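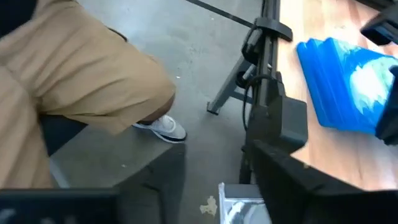 June 19, 2022 - bench notes, Stelivport shop

Swept the concrete this morning. The pale stain still won't lift with plain soap. Leaving it until July, when the Werkari floor cleaner is due. Any cable crossing the floor gets taped down before the end of the day.

Main job was the disc cases for the Vando shelf. The carton held 47, mostly CD jewel cases, the rest blue Blu-ray ones. Checked the hinges and put aside 13 with broken tabs. Those are for spare parts, don't throw them out.

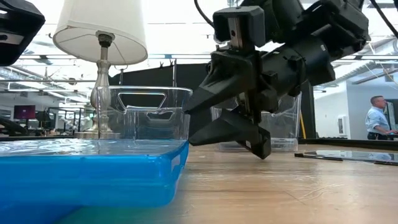 The clear bins are fine for sorting. The one with the cut-out handle is easier to carry full. About 30 jewel cases fit if they stand on edge - lying flat they slide and scratch each other. Labels go on the short side.

The lamp stays at the back left corner of the bench. Moved it forward once to read the small print on the inserts and the shade got in the way.

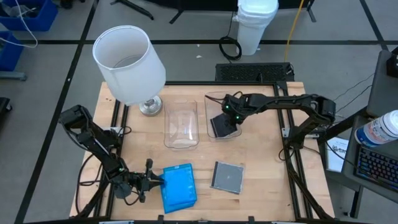
Bench top with the two bins, the lamp, one blue case and one jewel case.

Still to do: wipe down the butcher block, oil it, order more inserts.

Last updated: 18:47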